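Notebook, Clilwood street survey
June, entry 113

On site 7:40, off 14:15. Covers the wall side of the lane between the Stosstead gate and the bend. Berwyn Hughes on tape, me on book. Previous entry (the Nicholas yard drains) is still open; I have not had the invert levels back.

Purpose today: condition of the precast panel wall and the concrete at its foot, before anyone prices the resurfacing. Wutside want one line per bay and a sketch. They are getting the sketch first.

Datum is the nail in the gate threshold, as before. Chainage runs away from the gate. First level 2928 on the staff, repeated after the tripod was bumped, same reading. Bay spacing taken post center to post center, 2000 nominal. I did not find a bay far enough off to argue with the drawing.

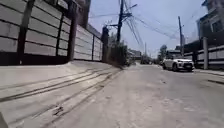 Panels are laid horizontally, courses stacked between posts. Seams read darker than the faces. Tapped the lower two courses in each bay with the small hammer. One hollow response, chainage 73, second course up, near the post. Marked in crayon. Could be a void behind the face or a poor seat in the slot; it needs a second opinion before it goes in the report.

The foot of the wall is darker than the rest along its length. Logged as staining, cause not determined. Berwyn says splash from the street. I would want to see it after rain.

Ramp: surface rough and scuffed, long dark grooves and tire tracks running diagonally toward the street. Grooves to be depth-gauged next visit, the gauge was left at Clilwood. Do not patch until that is done.

Street slab: pale, dusty. Joints need brushing out before they can be inspected. Did not start.

To do:
Depth gauge, stiff broom, new crayon.
Ask Wutside which revision of the post schedule they hold.
Redraw bay sketch at the larger scale.
Level back to the gate nail from the far end, closing check not done today.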